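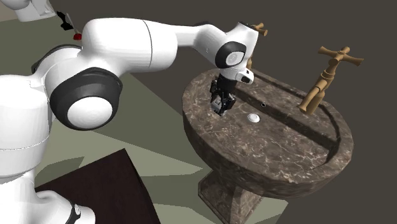
Simulated arm over the marble basin, gripper hanging to the left of the drain cap.

Cleaning cell, notes from April

At Memholm we look after washrooms for 30 sites, and until last year every basin was wiped by hand. The Tastar trial moves part of that to an arm. My job is the simulation side: reach, clearance, and where the wrist ends up when the tool has to get past a tap.

Stone basins are the awkward ones. The oval model has a raised step across the back and two taps behind it, so a straight approach puts the wrist very close to the left tap. Coming in from the side with the forearm high works better, at the cost of a slower cycle. I ran 747 approach paths on this basin and kept 10. The rest failed on joint limits or on contact with the rim.

The floor staff at Hellero, where the first unit is going, have had their rota redrawn. The early shift used to be basins and floors. It is now floors, restocking and clearing faults on the arm, with 2 people trained to reset it. Pay grade has not moved, which was raised at the briefing and is still open. One cleaner asked what happens when somebody leaves a bag in the bowl. The arm stops and waits for a person, and that call goes to the same shift – I had not put it in the workload estimate, so the estimate has been redone.

The Ogundipe building is next. Its basins are steel and shallower, so the clearance work starts again with a new model.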